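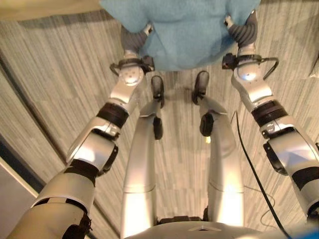 Can a robot take over the housework yet? After a visit to the Oron lab in Zirkville, my answer is: a little of it. Folding a cloth is still slow work for two robot hands, and corners are the hardest part.

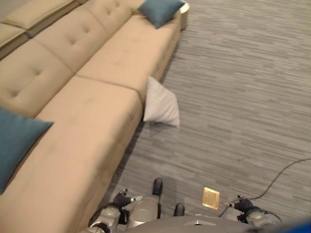

Pillows are easier, says Magnus Mackay, who runs the home trials. A pillow forgives a bad grip, but to put it back on the sofa the machine must also bend and keep its balance. He hopes to show 3 full chores in February — laundry is not among them.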